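MEMORANDUM OF THE SECOND WINTER

From the Office of Equipment and Supply, Stokbridge Municipal Hotel School
To the Governing Board
Subject: Request for one two-armed service unit, second submission

The Board will recall that the first submission was returned with a single word written across the cover page. The word was "Why." There was no question mark, and this Office spent some days deciding whether one had been intended.

The Office wishes to state at the outset that it has no attachment to any particular supplier. Three were approached. Plorner quoted for a single arm on a rail, which would serve the dish room and nothing else. Korletey declined to quote, on the grounds that the school's doorways were too narrow for its delivery crate. Girus quoted for a complete unit with two arms and two hands, to be paid for over 300 weeks, and it is the Girus offer that is placed before the Board today.

The undersigned has served as Equipment Officer for nineteen years. In that time she has bought 344 dining chairs, two boilers and a piano, and has been asked to justify only the piano. She mentions this without complaint.

After the first submission was returned, Ms. Siwan Voyle, Head of Practical Instruction, proposed that the Board's word be taken as a request for evidence. She asked that the unit be tried on small goods of the kind found in our own cupboards, and that no item be chosen for its convenience. Girus agreed to this in writing. The undersigned attended, and so did Ms. Voyle, who stood throughout and took no notes.

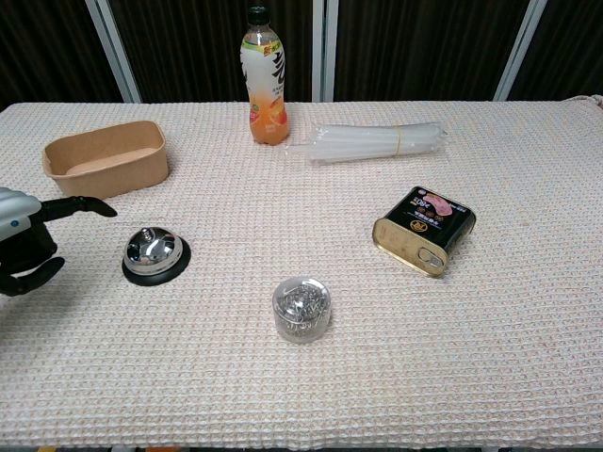
Goods on the table included a bottled drink, a bundle of straws and an item of canned or tinned stock.
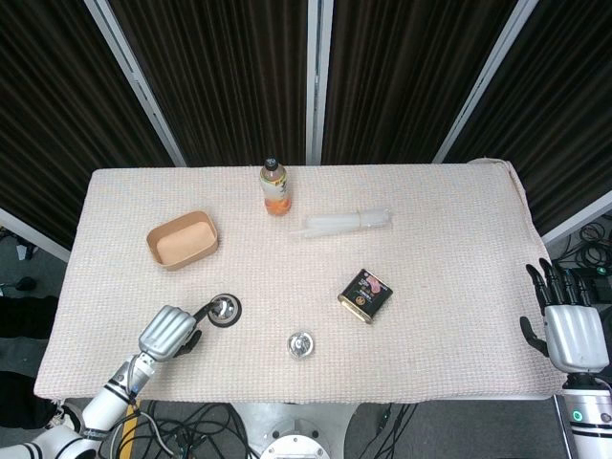

Ms. Voyle's remarks were given to this Office the next morning, by telephone, before the kitchens opened. She said that she had gone in expecting to be impressed or to be annoyed, and had been neither. She had found herself thinking of her first year of teaching, when she had a student who could not carry a tray. He was slow, and he looked at each object for a long time before he touched it. She had recommended that he be moved to the front desk, and he was. She has since wondered whether she was hasty.

The undersigned asked whether this was a recommendation to purchase. Ms. Voyle said that it was a remark.

The Office turns now to cost. The Girus offer is 600 a week, and this covers the unit, its base, and repairs to the hands. It does not cover flooring. The practice dining room would need a level section of floor at a further cost of 885, payable once. It does not cover training either, and Ms. Voyle has indicated that she would do this herself in the hours now given to her napkin class. Enrollment in the napkin class is presently four.

The Office has also considered the cost of doing nothing. The evening service has been short of hands since August. Students have been setting tables that they should have been learning to wait on, and on one occasion the undersigned set eleven tables herself. She placed the forks on the wrong side at the last of them – a fact that was brought to her attention by a guest.

It is proper to record one objection. The senior porter, who has read this memorandum in draft, asks where the unit will be kept at night. The first submission proposed the linen store. The porter points out that the linen store has no window. When told that the unit would not require one, he replied that he had not been asked to share the room and was speaking only for himself, but that he would not care to be put there. The Office has amended the plan. The unit would stand in the alcove by the garden door, where the piano was.

This change adds nothing to the cost.

The Board is asked to approve the lease, the floor and the alcove, as three separate votes. Should the first be refused, the undersigned would still be grateful for the second, as the floor is uneven and has been for some time.

Respectfully submitted,
Vasanthi Alva
Equipment Officer

Returned by the Board with the following, in the same hand as before:

Floor approved. Alcove approved. On the lease, the Board wishes to know what became of the boy with the trays.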